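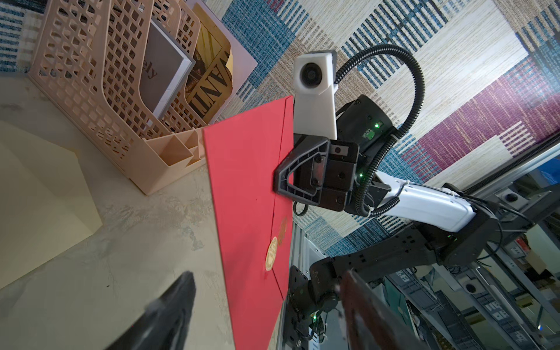
Jul 26, 2023. Going surveys for the Pekwood meeting, second pass. Wael Chraibi and I walked the home straight with the penetrometer before the water bowser went on, then again after it had drained. The owners' badge packs need settling too, and I'd be happy with a red envelope and a round gold seal by the flap, same as in the photo, as long as the race-day card inside lies flat. Houda Tazi has the final say on that. Back to the turf.

**Readings, straight only**

- Stands rail, final furlong: firmest of the lot, little change after watering.
- Middle: even, good cover, roots holding when we cut a plug.
- Far rail: softer by the crossing, where the tractor turns. Divots from the last meeting filled but not knitted.
- Bend into the straight: not done. Gate was locked and Filip had the key.

We took 11 stops on each pass, three pushes at each stop, and threw out any push that hit a stone. The probe was sticking on the first two stops. I cleaned the shaft and repeated them, so use the second set in the sheet and ignore the ones in pencil.

**Watering**

Bowser meter read 1343 when we parked it. I didn't get the starting figure, so we can't work out what went on. Write it on the board next time before the engine starts. The left boom nozzle drips when it's shut off and has left a green stripe along the stands side. It looks worse than it rides, but someone will ask.

Wael wants to water the far rail less and leave the stands side as it is. I'd sooner move the running rail out and give the crossing a rest. Moving it means 300 yards of rail, and we are short of feet for the posts. Vestov have quoted for new ones. Their old pattern doesn't fit our sockets, so check the sample before anybody signs.

**Parade ring**

Rubber surface lifting at two joints near the exit. Cidumach adhesive is on the shelf but the tin has skinned over. Ordered another. Roped off the worse joint for now.

**To do**

- Bend readings, same probe, same operator (me).
- Replace boom nozzle washer.
- Ask Houda whether the November fixture keeps its extra hurdle race. If it does, the inside strip has to be saved from now on.
- Seed for the crossing. Wael thinks one bag will do it. I'd get two.
- Return the long tape to the weighing room. They've asked twice.

Left the plugs in the tray by the shed door, labeled by stop. Don't tip them out, I want to measure the root depth in the morning.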